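**Subject:** Re: Pump refurbishment and the order book, April notes
**From:** Mareike Bauerfeind
**To:** pumps-and-valves list

Hello all,

Raili asked a good question last night and I started a short reply that got out of hand, so apologies to anyone reading on a phone.

> Raili Sjöberg wrote:
>
> I see Kocsis have put out their first quarter figures and the service side has
> overtaken new pumps for the first time. Is that a real change or just one big
> contract landing in the right month? We are a small works (70 people, mostly
> castings) and half our order book is impellers for new builds. If everybody is
> going to mend instead of buy, I would like to know before I sign for another
> furnace!
>
> Also, does anyone have experience with the Furen seals? Tamás swears by them
> but he swears by everything.

It's a real change, I think, and a very cheering one. One contract helped (the Elov waterworks job, which Magdy knows far better than I do) but take that out and service orders were still well up. What I love about it is where the work is coming from. These are old split-case pumps, some of them running since before I left school, and the owners have finally done the sums on what a proper rebuild gives them. New wear rings, a re-cut shaft, a decent coating on the casing, and you have a machine that will go on for years. 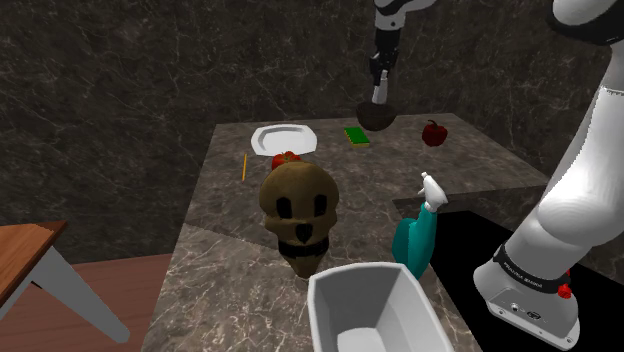
The Elov order covers 40 pumps over three years. Kocsis strip them at the site workshop, send the rotating parts back to the main works and leave the casings where they are, so there's no need to dig up half the pipework. Magdy took me round in the spring and I came home grinning like a child. They had a casing open that had been pumping river water more or less non-stop, and the volute was in far better shape than anyone had bet on. The tongue was eaten away, as you'd expect, but that can be built up and dressed by hand. Lovely work, if you ever get the chance to watch it.

Raili, on your furnace: I wouldn't panic. A rebuild very often means a new impeller! The old ones come out with the vanes worn thin and nobody wants to weld those up a second time. What does change is the shape of the orders. You'll see ones and twos of older patterns, wanted quickly, where you're used to batches of 500 small ones with a nice long lead time. Edit Szűcs runs pattern-making at a foundry much your size and she has been scanning worn impellers and working back to the original shape, which sounds like witchcraft but she tells me the second one took her half as long as the first. Edit, if you're reading, please do write it up for the list. I'd happily help with the English, and you can keep the rude bits.

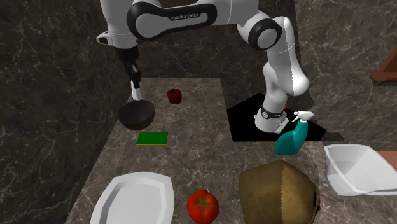

Price is the other thing. Small orders of old patterns carry a better margin, but only if your quoting is quick. Kocsis used to take weeks over a quote for a one-off and they lost jobs that way. They now hold a list of 3,000 part numbers with the drawings already checked, and anything on it gets a price back the same week. I'd do a baby version of that before I spent a penny on melting capacity. Start with whatever your three oldest customers are running.

On the seals: Tamás is right this time (sorry, Raili). We fitted Furen cartridge seals to two of our own test pumps last year and they've been very well behaved. The fitting instructions are a bit thin on shaft run-out, so measure it yourself before you start. We had one weep on start-up and it was entirely our own doing, a burr on the sleeve that I should have felt with my thumb. The faces themselves were fine. 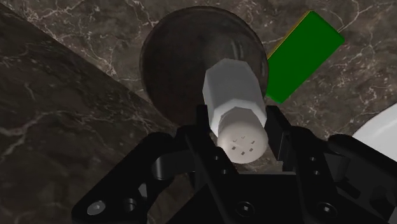 If the water is gritty, ask for the harder face pair and flush it from a clean supply. Jineron make a small cyclone separator which does the job if you haven't got clean water to hand, though it does want emptying more often than people remember to do it. Magdy, didn't you have a timer valve on yours? I'd love a sketch of the pipework if you can find it.

I've got the slides from the Elov visit, with the wear ring measurements before and after machining, and can send them to anybody who writes to me off list. They're too big for the archive. Magdy has cleared them for sharing as long as the site drawings are left out, so I've taken those pages away.

Raili, do tell us what you decide about the furnace.

All the best,
Mareike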